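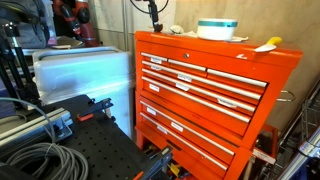 ## 4강. 카메라를 옮기면 정책도 길을 잃는가

읽기 자료: Promora 재현 보고서, 2024년 9월 23일판

모방학습 정책은 물체를 배웠다고 주장하지만, 캐물어 보면 배경을 외운 경우가 많다. Tapia 실험은 이 의심을 꽤 무례하게 확인한다. 시연 2000개로 학습한 정책을 그대로 두고 평가 때 시점만 바꾼다. 재학습은 없다.

- 기준 조건: 학습 때와 같은 시점, 시행 60회
- 변경 조건: 카메라를 11도 돌린 시점, 시행 60회
- 결과: 성공률이 거의 절반으로 떨어짐
- 저자들의 표현: "다소 민감함"

4월판 보고서에는 변경 조건이 아예 없었다. 그래서 그때는 성적이 훌륭했다.

주황색 공구함은 어떤 과제에도 쓰이지 않는다. 그런데 Vultton 방식으로 기여도 지도를 그리면 은색 서랍 손잡이가 자주 밝게 뜬다. 나란한 긴 막대는 위치를 가늠하기에 더없이 편한 단서이고, 정책은 편한 것을 마다하지 않는다. 다만 지도가 밝다고 인과가 증명되지는 않는다. 해당 영역을 가린 뒤 성능을 다시 재야 한다. 발표 자료에서 가장 자주 빠지는 단계다. 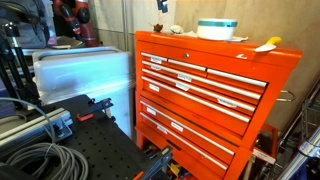
## 과제 2

1. 위 두 장에서 시점이 달라져도 쓸 만한 단서와 그렇지 않은 단서를 골라 표로 정리할 것. 타공 작업대의 구멍 격자를 반드시 포함한다.
2. 무작위 자르기 증강이 시점 회전을 대신할 수 없는 이유를 수식으로 보일 것. 그림만 그린 답안은 그림 점수만 준다.
3. Poltero 기준선 코드에 가림 실험을 추가하고, 난수 시드를 밝힐 것. 제일 잘 나온 시드만 밝히는 관행은 따르지 않는다.

제출은 PDF로 한다.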